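Why I Stopped Filling Out the Same Job Application Twice

I applied for a stock associate job in May and it took me longer than my last dental surgery. I'm only sort of kidding! The store is a Girel, the one out past the car wash, and I've been buying my socks there for years. I figured I'd walk in, shake a hand, fill out a sheet of paper and go home. The woman at the register was super nice about it but she pointed at a little sign with a web address and that was that.

So I went home and made an account. You need an account to look at the jobs, by the way, which I still think is nuts. Then you upload your resume, and the site (it runs on something called Jostotgate, and once you know the name you'll see it at the bottom of half the store career pages out there) reads your resume and tries to fill in the boxes for you. It put my street address under "Skills." It decided I had worked at a place called "References Available." I fixed all of it by hand, page after page, 8 pages in total, and then it asked me to type in my work history anyway.

My opinion, and I've bored my whole family with it by now, is that an hourly job should have an application you can finish on your phone over breakfast. Name, number, when can you work, where did you work last. Save the rest for the people you want to talk to.

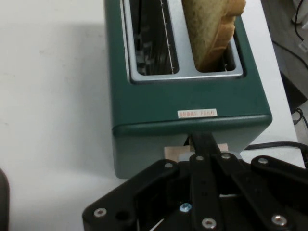
One slice in, one slot to spare.

I know the other side of this because my friend Marthinus Le Roux used to hire for Cifuentes, the garden and hardware chain. He told me one opening for a part-time cashier got him 498 applications. He had one afternoon a week to read them. So I get why they want some kind of filter, I really do, and I told him so. But then he admitted he hardly looked at most of what people had typed. He sorted by availability, then by distance from the store, and started calling. All those boxes about my "greatest professional challenge" and he never opened them!

And then there's the personality test. Almost 800 words of instructions before the first question, and then statements like "I prefer to finish a task before starting another," strongly agree to strongly disagree. Well, it depends on the task, doesn't it? If a customer is standing there with a question I'm going to put the box down. I picked "agree" and worried about it all night. My neighbor Jinlong Wei took the same kind of test for a warehouse job and says he just clicks "strongly" on everything so he looks decisive. He got the job, so maybe I'm the fool.

Some places do it better, I'll give them that. Mimar, the little grocery on my side of town, has one page. You put down your hours and a phone number, there's a space to write anything you want them to know, and you hit send. I wrote that I was a morning person and could lift a case of canned tomatoes. The manager called me the next day before lunch and we talked for ten minutes. She asked better questions than any test did.

People say long applications weed out the ones who aren't serious. I've heard it from my own brother-in-law. I think they mostly weed out people with a cracked phone, or two kids and no quiet hour, or a library computer that logs you off right when you reach the signature page. Those folks are plenty serious. A lot of them would be the best worker in the building.

If you're stuck doing these anyway, keep one plain document with every job, date, address and old boss's number in it, and paste from that. Write down your passwords, too. And call the store a few days later, ask for the hiring manager by name if you can get it, and be friendly. I did that with Girel and the guy said he hadn't seen my application yet but he'd go look.

I haven't heard back. I start at Mimar at six in the morning, and I still buy my socks at Girel.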